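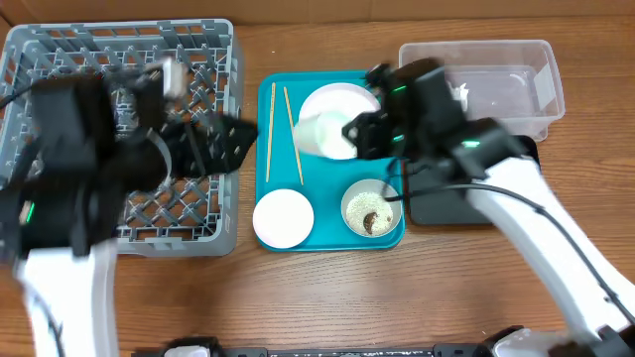
Notebook, tray clearing, July, second half

Morning session, Figueroa room, both arms. Entry by Obadia, additions by Nélida marked NB.

Goal for this block: finish the demonstration set for the full tray, retrain, and find out whether the cup step can be kept in the routine for the Comiscombe open day. If it can't, the fallback is plates and chopsticks only.

Layout as used

Teal tray in the middle, rack on the left, clear container and dark gray bin on the right. Chopsticks on the left half of the tray, small plate lower left, bowl lower right, large plate upper right with the cup. The bowl has the rice-like filler in it plus one dark brown piece, so the policy gets something to scrape. Operators should leave the filler alone between episodes except to level it.

The small plate keeps ending up over the tray rim on the left. I have stopped correcting it. The offset is within what we want the policy to handle, and the left gripper has an easier time getting under an edge that overhangs.

Order of operations

1. Right arm takes the cup, tips it, hands over toward the left.
2. Left arm places the cup in the rack.
3. Left arm takes the chopsticks, one at a time.
4. Right arm lifts the bowl and empties it into the gray bin.
5. Plates last, small one first.
6. Both arms home, operator resets.

Steps 1 and 2 account for most of the trouble. The rest has been stable for a while and I did not touch it.

Cup step

The right gripper holds the cup by the fingertips while the base swings toward the chopsticks. Fingertip-only contact is the problem. There is enough friction to lift, but the cup can rotate about the line between the two contacts, and it does so when the wrist accelerates. In the logs the rotation shows up as a short dip in gripper current followed by a recovery when the cup settles at its new angle. If the dip goes past the threshold in the Plemo config, the controller calls it a drop and stops both arms, although the cup is still held.

Tried:

Raised the drop threshold. False stops went away. So did one true stop, and the right arm carried out the rest of the handover with nothing in it. Reverted.

Lowered the wrist acceleration limit for step 1 only. Rotation is smaller but still there. Cycle gets longer. Kept for now.

Moved the grasp point deeper, so that the cup sits against the finger pads. Best result by a wide margin. The knuckles then come close to the plate on the approach, and the operator has to enter from higher up. Obvious in hindsight that the demonstrations were taught with a shallow grasp because it is easier to see from the operator position.

NB: I looked through the old demonstrations with this in mind. The shallow grasp is in nearly all of mine. Obadia's are mixed. I would throw mine out for step 1 and keep them for the rest, if the segment labels are good enough to cut on.

They are good enough. Cut on the gripper close event, with 500 ms before it kept as context.

Demonstration set

Total on disk after the morning: 113 episodes of the full tray. Of these, 12 are marked bad and excluded from training. Reasons are in the sheet, mostly cable contact and early stops. One was recorded with the left camera stream frozen and would have gone through if the file size hadn't looked wrong. Added a check to the recorder: if two consecutive seconds of any stream are identical, the episode is rejected on save.

Episode names now carry the operator initials. Please don't rename old files to match, the training script reads from the index and not from the folder.

Cable on the right arm

The thick cable beside the right gripper arcs over the bowl when the arm is extended and then goes back along the link. In the bowl step it can touch the rim. Contact is light but it moves the bowl, and then the grasp is off. Options are a shorter loop, a clip on the link, or a different wrist orientation in step 4. A shorter loop worries me because of the wrist range in step 1. Vilteck has a stick-on clip that fits the link width. Two ordered. Until they arrive, step 4 is recorded with the wrist turned outward.

NB: turned outward means the gripper hides the bowl from the overhead view for longer. Check whether the success classifier still sees the scrape.

Training run

Started before lunch on the lab machine, same settings as the last run except the action chunk, which I halved. Stopped at 2,000 steps to look at it, which is early, but enough to see whether the new cup segments had any effect. Ten rollouts on the arms, tray reset by hand each time.

Cup picked up with the deep grasp: eight.
Cup picked up with the shallow grasp: one.
Cup missed: one, fingers closed above the rim.

Handover to the left arm worked in six of the nine. All three failures were timing. The left gripper waits open beside the tray and closes on a fixed cue that no longer matches the slower wrist. This is the cost of the acceleration limit. Either retime the cue or let the left arm close on contact. Prefer the second, but it needs the current reading from the left gripper at a higher rate than we log it.

Chopsticks unchanged. The pair is not parallel on the tray in most resets, the gap opens toward the bottom, and the left arm takes the right-hand one badly when the slant is large. Regrasp fixes it at the cost of several seconds. Acceptable for the open day.

Operating notes

Wipe the finger pads before each block. Filler dust reduces grip.
Keep the rail between the arms clear when resetting.
Home the left arm over the rack before reaching in for the tray.
Emergency stop goes to whoever is not driving.

Open items

Resume the run from the 2,000 checkpoint overnight. Obadia.
Left gripper current at full rate, then close-on-contact. Nélida.
Relabel step 1 in the older episodes. Split, Nélida takes her own.
Fit the clips and re-record the bowl step with the normal wrist angle.
Decide on the cup after the next set of rollouts. Same ten resets, same order, so the numbers can be compared.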